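How to Quiet a Squeaky Floor Without Pulling Up the Carpet

I put this off for three years. Then one Wednesday I stepped on the bad spot at 5 a.m., woke up the whole house, and that was that.
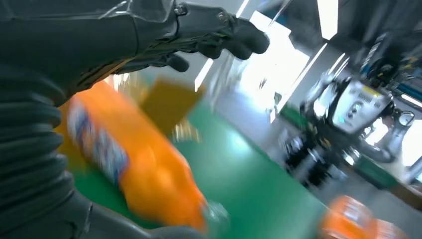
Black fingers, silver bolts at the knuckles.

First you have to find the squeak, and I mean really find it. Walk the room in socks, slowly, and drop a piece of painter's tape wherever it complains. Get somebody heavier than you to do it too if you can (my house is an old place in Zirville and some boards only talk to big people).

Next, find the joist. A regular stud finder is pretty useless through carpet and pad, so I use a long thin finish nail and tap it through until it either goes solid or pops into nothing. Solid means joist. Once you have one, the next should be 16 inches over, although mine were at 19 in one corner — old houses!

Now the screws. You want the breakaway kind made for carpet, where the head snaps off below the surface. I bought the Juteck kit, which came with a little tripod thing that stops the screw at the right depth. Part the carpet fibers with your fingers before you drive it in. Please don't skip this. I skipped it once and the screw grabbed a loop and pulled a run as long as my arm.

Drive the screw until the tripod stops it, then rock the head side to side with the slot on the tool and it snaps. Step on the spot. Still squeaking? Go up to 9 inches along the same joist and put in another one.

If you have berber, test in a closet first. And if the floor feels bouncy as well as noisy, put the drill down and look at it from below, because screws won't fix a cracked joist.

My hallway took most of a box and one evening. The stairs are a different job, and I'm doing those in May.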